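Einheit 4: Vormachen statt Programmieren
Mitschrift zur Übung Teleoperation, Stand 14. Januar 2021

So, weiter geht's mit dem Teil, auf den die meisten von euch gewartet haben (ich auch!). Letztes Mal hatten wir das Führen von Hand: Arm anfassen, Gelenke weich schalten, Bahn abfahren. Das klappt prima bei einem einzelnen Arm auf dem Tisch. Bei einem Humanoiden mit zwei Armen und Händen wird es schnell unhandlich, da bräuchte man ja selbst vier Hände. Deshalb steuern wir hier fern.

Unser Beispiel bleibt die Wäsche. Stoff ist gemein, er sieht jedes Mal anders aus und lässt sich schlecht modellieren, also genau richtig für Demonstrationen. Schaut beim Steuern immer auf beide Ansichten, Kopf und Handgelenk. Vom Kopf aus seht ihr, wo die Arme stehen, und am Handgelenk, ob der Greifer den Stoff wirklich gefasst hat. 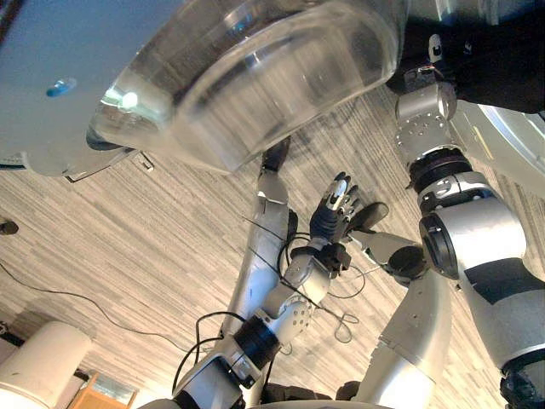
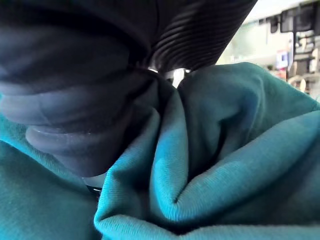
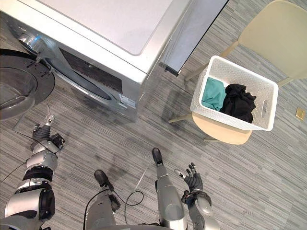 Ein paar Sachen, die ich in der Übung ständig wiederhole: Fangt langsam an. Wer hektisch steuert, bringt dem Modell Hektik bei, und das kriegt man später kaum wieder raus. Macht kleine Korrekturen ruhig mit, die sind Gold wert! Eine Episode, in der ihr danebengreift und neu ansetzt, behaltet ihr bitte und markiert sie als »Korrektur«.

Zur Menge: Im September hatten wir in der Gruppe Romik 192 Episoden, davon flogen 26 beim Durchsehen raus (meistens fehlte der Schluss). Ziel für dieses Semester sind 400. Gareth Tunstall hätte gern 700, aber der muss sie ja auch nicht aufnehmen ...

Bis zum nächsten Mal: Skript Kapitel 5 lesen, zu zweit zusammenfinden und überlegen, woran man bei eurer Aufgabe das Ende einer Episode erkennt. Schreibt das in einem Satz auf und bringt ihn mit.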